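Section 8. Setting Up the Glass Coffee Table for Guests

If you've made it through Section 7, your Kamitis table is standing on its own legs and all the bolts are snug. Good work! I'm Oleksandra Zakharchenko, I wrote most of this guide, and I've put this table together more times than I want to admit. This part is the fun part, where you get to put things on it.

Before you start

You'll want a soft lint-free cloth, a little plain glass cleaner, the felt dots from the small bag (there should be 11, and yes, you'll have spares), and whatever you plan to display. I like fruit, so I'm going to talk about fruit.

8.1 Getting the glass ready

1. Check that the glass top sits flat. Press gently near the edge in a few places. If it rocks, go back and redo the leveling in Section 7.

2. Spray the cleaner on the cloth and wipe from the middle outward. Don't spray the glass directly. The cleaner runs under the pads and they get slippery.

3. Crouch down and look across the surface with the room lights on. Streaks show up much better from down there than from standing height.

4. Do the underside too. I skipped it for years, and on clear glass you really do see everything - fingerprints, dust on the leg, all of it.

Note: The top is an irregular oval, so it doesn't have a proper center. Don't go hunting for one with a tape measure. Put your plate where it looks right from the sofa and leave it.

8.2 Placing a plate and a heavy fruit

A whole pineapple is my favorite thing for this table. It's tall, it smells great, and you get to eat it later. It's also heavier than people expect, and the skin is rough, so go slowly.

1. Choose a plate with a raised rim. Flat boards look nice but juice goes straight over the side.

2. Stick three felt dots on the bottom of the plate, spaced out evenly.

3. Set the plate down first, on its own, well in from the edge of the glass.

4. Pick up the pineapple by the top, where the leaves meet the fruit, and keep your other hand free to steady the bottom end. If the crown feels loose or wiggles, stop and carry it from underneath with both hands.

5. Lower it gently. Let the base touch before you let go of the leaves.
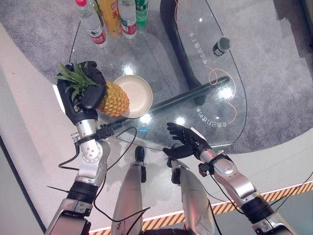

Fig. 8-2. Pineapple held by the top, with the rimmed plate on the glass.

If you want it upright, turn it a little until it stops wobbling. Some pineapples just won't stand, and then I lay mine down across the plate with the leaves pointing away from where people sit. Those tips are sharp!

Caution: Never drop or roll a pineapple onto the glass, even from a small height. Tempered glass is tough on its face and much weaker at the edge, so keep anything hard and heavy away from the rim.

8.3 Cords and cables

Cables show up on clear glass like nothing else. If you need one up there for a lamp or a charger, leave it slack and keep it clear of the plate, then run it down beside a leg. Chae-won Ban, who tests our tables at home, uses 2 of the clips from the Lernonance cord pack, and I've copied her ever since.

Caution: Don't stand a plate or a bowl on top of a cable. It will tip sooner or later.

8.4 Cleaning up afterward

Pineapple juice gets sticky fast. Wipe it with warm water first, then use the glass cleaner. Lift the plate straight up to move it - no sliding, even with the felt dots on. Swap the dots when they start to look flat. Spares are part number 355 in the parts list.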